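Rechercher dans le cours
Mots-clés OK

Atelier mécanique Vimside, module 6
Les freins à disque : fonctionnement et entretien

On attaque aujourd'hui un de mes chapitres préférés ! Quand le conducteur appuie sur la pédale, le maître-cylindre met le liquide sous pression, les pistons de l'étrier avancent et les plaquettes viennent serrer le disque. L'énergie cinétique part en chaleur, et c'est fou ce qu'un simple disque de fonte peut encaisser.

Étrier flottant : un piston d'un seul côté, le corps coulisse sur ses colonnettes. Étrier fixe : des pistons de part et d'autre, une répartition superbe, un prix moins superbe. Retenez bien le mot « coulisse », on y revient au TP.
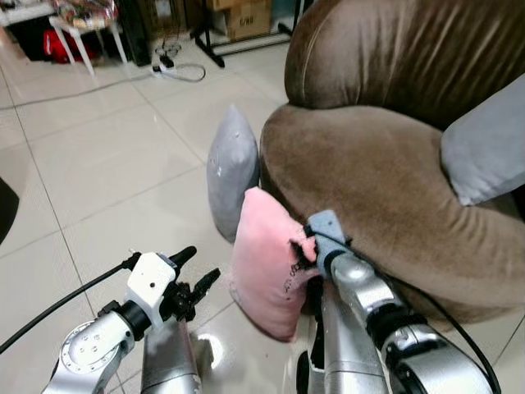 Fauteuil en velours marron, coussins gris et rose.

Contrôle des plaquettes : on remplace dès que la garniture descend à 3 mm, toujours par essieu complet. Mesurez aussi le disque au palmer, à 10 mm du bord extérieur, en plusieurs points du tour (la cote mini est gravée sur le bol ou la tranche).

Colonnettes : nettoyage, graisse adaptée, soufflets inspectés. Une colonnette grippée donne une plaquette usée en biais, et vous verrez, ça se reconnaît tout de suite !

À préparer pour le TP : relire la fiche Zarnar sur la purge, exercice 15.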